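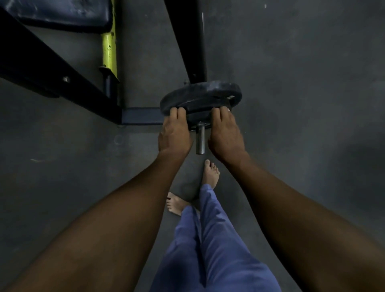

Terkwood Plate Handling Set: README

Version 2, 20 April 2024
Maintained by Preben Overgaard. Notes on the labels by Preben Hviid.

What this is

A set of written records and still pictures about people handling weight plates in a gym: taking them off a storage peg, carrying them, putting them on a machine, taking them off again, putting them back. It was collected on the training floor at Terkwood, mostly on plate-loaded machines, with a smaller share from the barbell racks.

The set holds 900 records. One record is one plate moved from one resting place to another. It does not cover the exercise itself. If you want rep counts, range of motion or anything about how strong a person is, look somewhere else.

Why we made it

Gym manuals have plenty to say about the lift and very little about the loading. We had read several claims that careless loading is a major source of pinched fingers and sore backs, and we could not find much behind them. The claims may be right. Version 1 was meant to settle the matter and did not come close, and version 2 is a more modest thing: a record of what people do with their hands and feet when they load a machine.

Please don't cite it as evidence that one way of holding a plate is safer than another. We have no injury data. Someone cited version 1 that way in March and we would like it to stop.

What's in a record

record_id: a plain number, never reused
station: the machine or rack, by floor name
action: load, unload, carry, re-rack
grip: see the next section
post_angle: level, tilted up, tilted down, unknown
plate_wear: new, slight, heavy
note: free text, often blank

The weight of the plate is missing on purpose. Version 1 had a weight field, filled in by guessing from size. When Hviid checked the guesses against the floor list they were poor, especially for older plates with the paint worn off the numbers. We dropped the field and don't intend to bring it back until someone weighs the plates. The numbers cast on them are not something I would trust either.

Grip labels

There are 7 grip labels:

rim_both: a hand on each side, fingers over the edge
rim_one: one hand on the edge, the other free
hub: fingers in the center hole
handle: for plates with cut-out grips
hug: plate held against the body
palm_push: open hand on the face, no fingers around the edge
other

rim_both is by far the most common label on the plate-loaded machines. I would be careful about reading much into that. Most of our people had been told at some point to use two hands, and they knew a record was being kept. What they do alone at the end of a long session is anyone's guess.

The line between rim_one and palm_push is shaky. A hand can start flat on the face and end up curled over the edge within one move, and the two of us disagreed on a good many of these. Where we could not agree, the label is other, so treat other as a pile of arguments and leave it out of any comparison.

Loading or unloading?

A still picture of a plate on a post, with two hands on it, does not tell you which way the plate is going. The action field comes from the log sheet filled in on the floor, never from the picture. If the sheet was missing, the record was thrown out. We have seen people try to work out the action from finger position alone. Their results looked good on our set and we suspect they were learning which stations got loaded more often in front of us.

Known problems

Lever machines are heavily favored. They were nearest the door and the regulars like them.

Rubber-coated plates are rare. Terkwood has few, so do not carry anything here over to a gym full of them.

Station names changed partway through. The row machine appears as both Lahtinen and Row B. The file called stations has the mapping, with 2 entries we could not resolve.

Collars and clips are not recorded, though several people have asked. On many lever machines they go unused anyway, and we had no steady rule for when one counted as fitted.

All the records come from 17 people, and most were used to the equipment. Beginners fumble in ways you will not find here.

The Zadance split

An outside group published a train and test split under the name Zadance. It puts the same people on both sides. Scores on it are too high, in our view by a wide margin — use the by-person split in this folder and expect worse numbers.

Changes since version 1

Weight field removed. post_angle added. The grip label "normal" retired, as it meant whatever the labeler did at home. Duplicate records from the Trarnimix export deleted.

Corrections

Send the record_id and what you think is wrong to Preben Overgaard. A record_id with no explanation will be ignored.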